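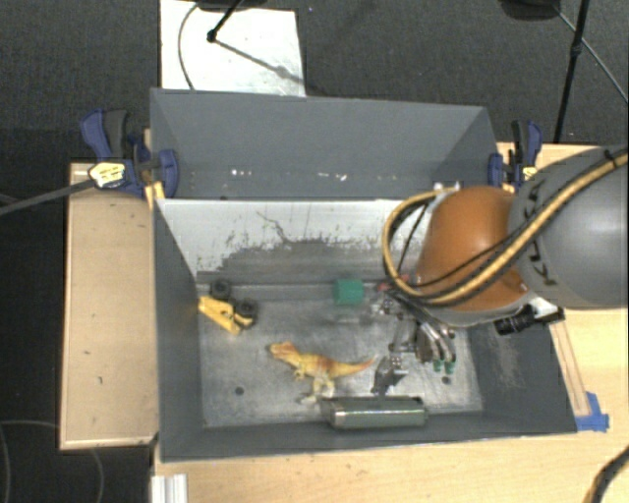
The gripper on its way down into the right half of the bin, with the toy dinosaur lying in the middle.

Teaching by Hand: The Bin Table at Stondolham
Text by Morag Gourlay

Gallery: Workshops and Labs
Filed under: robots, remote control, February visits

I have been hearing for years that robots will soon learn jobs the way an apprentice does, by being shown. You steer the arm through the task, the computer keeps a record, and after enough of these the arm is supposed to manage alone. Zerholm, which rents the ground floor of the old seed warehouse in Stondolham, does this all day. I went over on a Wednesday in February to see it and came away with more questions than I took in.

The steering is done with a system they call Senlow. The operator puts on a glove, moves her own fingers, and the metal ones follow a moment later. A foot pedal starts and stops the recording. When I was there the operator was Skye Aitken, who has done more of this than anyone else in the building and was patient with me about it.

About the objects

Toys, mostly. Besides the dinosaur there is part of a yellow toy vehicle on two black wheels, back in the left corner, and a small green block near the back wall. The shiny gray-green thing by the front wall is box-shaped and lies almost against the dinosaur's feet. I asked why toys, and was told they are cheap and come in awkward shapes. Fair enough. A dinosaur with a tapering tail is a harder thing to pick up than a cube, and I give them credit for not making it easy on themselves. All the same, I have yet to meet the customer who needs dinosaurs moved.

About the bin

Look at the back wall, where the pale surface is flaking and there is a darker worn patch underneath. The floor of it is scuffed too. I like this bin better than anything I saw in the brochure, where everything is white and lit from below. The panel standing at the back is held by a clamp at each side, blue and black, the same sort of thing I have in my garage.

About the gripper

A lot of links and joints, curved metal fingers, green fingertips. Skye says the tips are what she watches. She gets no feeling back through the glove, so she has to judge by eye whether she has hold of something or is only pressing on it. My own grandmother could find a button in a coat pocket in the dark, and I kept thinking about that.

They let me try. In 20 minutes I picked up the green block once and dropped it outside the bin. The lag is small but your hand notices, and you start making slow, fussy movements that no person would make when tidying up a box of toys. So what is the machine learning from me, I wondered – how to pick up a block, or how to be nervous? Skye said new operators' first sessions get thrown out. I hope mine did.

About the numbers

Zerholm's project here is named Alvarado, and the goal for it is 900 recordings of reaching into the bin and lifting one thing out. On the day I visited they had 237. A recording counts if the object leaves the bin and isn't dropped on the way. If the operator takes three goes at the tail before getting a hold, that still counts, and the three goes stay in. I was told this is useful, as the arm should see how to recover from a miss. Maybe so. It could also be that the arm learns to miss first. I asked which of the two they were seeing and got a friendly answer that I couldn't turn into a yes or a no.

After lunch they ran the arm on its own, with Skye's glove lying on the desk. It made 37 attempts while I kept a tally in my notebook, and I marked down 14 clean lifts. The company's people said the objects had been placed in new positions that morning and that this was the hard version of the test. I would have liked to see the easy version, and I would have liked even more to see Skye do the same 37 with her bare hand and a stopwatch.

About the cables

The thick yellow one crosses the gray part of the arm, goes over the bottom of the orange part and loops up the other side, with a black tie holding the bundle. I mention it as it caused the longest discussion of the afternoon. When the wrist turns too far the loop pulls, so operators learn to avoid that turn, and then the recordings have no such turn in them, and then the arm doesn't know it can be done. Skye brought this up herself. I thought it was the most interesting thing said all day and it came from the person in the glove.

I am not against any of it. Showing is how I learned to solder and how I learned to drive. But I could ask my teacher what she meant, and she could see from my face when I hadn't understood. Zerholm expects to reach its 900 before summer, and I have asked to come back then with the same notebook.

Corrections and comments can be sent through the contact page.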